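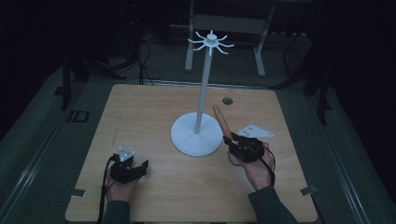 Zernex Hand-Held Gripper Pair – with an important notice about the jaw return spring

If you have come to this page because your gripper has started letting go of things, please read the notice first and the sales talk afterwards. We would much rather you had a safe pair of grippers than a new one!

Safety notice: jaws that open on their own

In February we had a call from Lies Dijkstra at the Nunonden workshop, who told us that her right-hand gripper had dropped a wooden peg three times in one morning with her fingers still firmly on the trigger. We asked her to send it back, and Siebe Vermeulen took it to pieces on our bench that same week. The small return spring behind the upper jaw had slipped off its post and was pushing against the trigger link, so the jaws eased open by themselves after a few seconds of holding.

A dropped peg is a nuisance and not much more. The other half of the fault is the part that worries us, as a spring in that position can also let go quite suddenly, and then the jaws snap shut. One customer had a pinched fingertip (a sore one, but nothing broken, we are glad to say).

Which grippers are affected

Serial numbers up to and including 1224, left and right hands alike. You will find the number stamped inside the handle, just under the cable outlet. Anything later has the longer spring post and is fine.

What to do if yours is one of them

Unplug the cable before you do anything else.
Keep your fingers out of the jaws, even with the power off. The spring doesn't need electricity to bite.
Squeeze the trigger halfway and hold it for 20 seconds. If the jaws creep, stop using that gripper.
Write to Lotte Coppens on our repairs desk with the serial number, and she will post you a prepaid box.

Please send affected grippers in even if they pass the squeeze test. The repair is free, whether or not you still have your receipt, and takes around a week once the parcel reaches us in Rirkgate. If you are in the middle of a long recording job and can't spare a pair, do say so – we keep a few loan sets for just that.

About the grippers

The pair is made for people who teach robots by hand: hanging, stacking, threading, putting pegs where pegs should go, all the fiddly jobs that are so much easier to show than to program. Each gripper takes a tracking marker plate on top, and the plates lift off when you want to clean or swap them.

Jaw opening: 74 mm
Weight: 500 g each, without cable or marker plate
In the box: left gripper, right gripper, two cables, spare jaw pads, hex key

Marker plates are sold separately. Spare springs are not for sale at present, as we would like to fit them ourselves until all the older grippers have been seen to.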